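4. Endorsements and the choice of candidate

4.1 Background

The district of Flarberg elects its council chair directly, by a single round of voting. Parties choose their candidates at local meetings, and the regional leadership may then add its public backing. In most years this second step draws little notice. In the contest studied in this paper it came late, after two of the local branches had already printed their leaflets, and it went to the sitting chair, Anneliese Harms.

Earlier work on local endorsements has mostly treated them as a signal to voters who know little about the people standing. We take a narrower view. Our interest is in what an endorsement does inside the party, among members who already know the candidates well and who must decide how much of their own time to give to the campaign. Members of this kind are few, but they do most of the door-to-door work and they staff the street stalls.

4.2 Interviews

We held 50 interviews with party members in three towns: Urkau, Cakari and Hamann. Urkau is the seat of the council and has the oldest branch. Cakari and Hamann are smaller and had both favored a rival candidate at the selection meeting in February. Interviews took place in members' homes or places of work, whichever they preferred, and followed a fixed list of topics. Notes were typed up the same evening and sent back to the member for correction. A sitting room or kitchen seemed to make people more willing to talk about quarrels within the branch than an office did, though we did not test this.

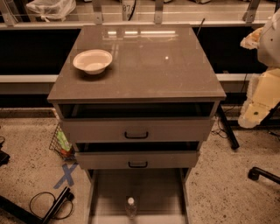 Figure 3. Open drawers and a white bowl on a glass-topped cabinet.

Does a late endorsement bring members back to a candidate they voted against?

In our interviews it changed what members said in public more than what they did. Most of those who had opposed Harms in February stopped criticizing her at branch meetings once the regional leadership had spoken, but few of them took on extra shifts of canvassing.

The difference between the towns was larger than we had expected. In Hamann, the branch chair read the regional letter aloud and called for a show of support, which passed without debate. Members there described the matter as closed. In Cakari the letter was sent round by email with no comment. Several members told us they had not read it to the end, and one had learned of the endorsement from a shop window poster. Work on the campaign in Cakari stayed low until the final stretch, when the branch was asked to help cover polling places in Urkau.

4.3 Reasons given for taking part

Members who did campaign gave reasons that had little to do with the endorsement itself. The state of the bus service was raised most often, followed by the plan to merge the two secondary schools. Loyalty to the branch came next. Some members said they would have worked for any candidate the party put forward, and saw the question as slightly odd. A member in Urkau said she had "knocked on the same doors for the same party since the bridge was built" and did not need a letter to tell her to do it again.

Those who stayed away were harder to interview, and our sample is weaker here. The ones we reached spoke mainly about the way the selection meeting had been run - the short notice, and the decision to limit each speaker to 3 minutes. They did not, as a rule, blame Harms for this. Their complaint was with the regional office, and the endorsement, coming from the same office, did nothing to settle it.

4.4 Limits

All the interviews were done after the result was known, which may have softened some of the answers. We also relied on members' own accounts of the hours they gave. Branch records of canvassing exist for Urkau and Hamann, and where we could compare the two sources they agreed fairly well. Cakari kept no such records. Section 5 turns to the turnout figures, where the same three towns are set against the rest of the district.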